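Drolen Planner 6
Motion planning and task sequencing for single-arm manipulators
Prornum Software

Overview | Modules | Requirements | Licensing | Release notes

Drolen Planner computes collision-free arm motion in cluttered indoor spaces and runs it against a simulated or a physical controller through the same interface. It is sold as a library with a command-line front end and a scene viewer. It does not include a robot, a controller or a camera driver.

Release 6 adds constrained planning inside open containers (drawers, bins, sinks, dishwasher racks). Earlier releases treated a container as one solid box as soon as the gripper crossed its rim, and most approach poses were rejected. The container is now split into walls and floor, each with its own clearance value. Default clearance is set per link, so the finger pads can be allowed closer to a surface than the wrist or forearm.

Modules

Carbone (scene model)
Loads room geometry from mesh files and keeps the list of movable parts. Doors and drawers are stored as joints with limits, so a drawer that has been pulled out is the same object at a different joint value and does not have to be reloaded. Collision shapes are simplified on import. Handles are kept as separate shapes by default; merging them into the door panel speeds up checking but makes handle grasps unavailable.

Stollov (path search)
Sampling-based search with a shortcut pass and a time-scaling pass. The default budget is 2000 samples per query, after which the query returns a failure code and the nearest valid pose. The budget can be raised per query. For repeated work in one room, a roadmap can be built in advance and saved with the scene.

Sequencer
Joins single motions into a task: open, reach, close fingers, lift, retreat. Each step has a precondition and a timeout. A failed step can retry with a new grasp candidate, return to the last safe pose, or stop and hold. There is no default; the field must be filled in or the task file will not load.

Grasp filter
Ranks grasp candidates by reach, clearance and finger opening. Thin, flat-lying items such as cutlery and other utensils are handled by a separate rule that limits how far the finger pads may travel toward the supporting surface. Set pad_floor_gap before using this rule. If it is left at zero the filter will log warning 1211 and skip the candidate.

Scene viewer
Shows the arm, the collision shapes and the planned path. Textures can be turned off for faster playback. The viewer reads the state of the planner and does not change it.

Control interface
Joint trajectories are sent at a fixed rate, up to 1000 Hz. The bridge accepts position or velocity commands. Torque commands are not supported in this release. Simulated runs use the same message format and the same timing checks as hardware runs, so a task file can be moved from one to the other by changing the target name.

Requirements
64-bit Linux, 16 GB memory. A graphics card is needed for the viewer only. Python and C++ bindings are included.

Known limits
Soft objects are modeled as rigid.
Two arms in one scene can be loaded, but only one can be planned at a time. The other is treated as a fixed obstacle.
Drawers mounted at an angle need their joint axis entered by hand.
Planning time rises sharply when a drawer is open less than the width of the gripper housing.

Licensing
Licensed per workstation, with one year of updates. Continuous-integration machines need a runner license, which has no viewer. Sites on release 5 may install release 6 under the same key until July. Scene files from release 5 are converted on first load and cannot be saved back to the older format.

Page last revised 2023-01-09

Kitchen scene, utensil retrieval task, gripper inside the open drawer 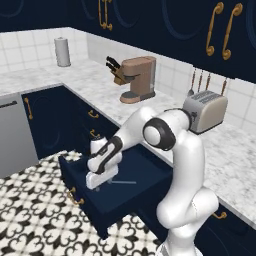
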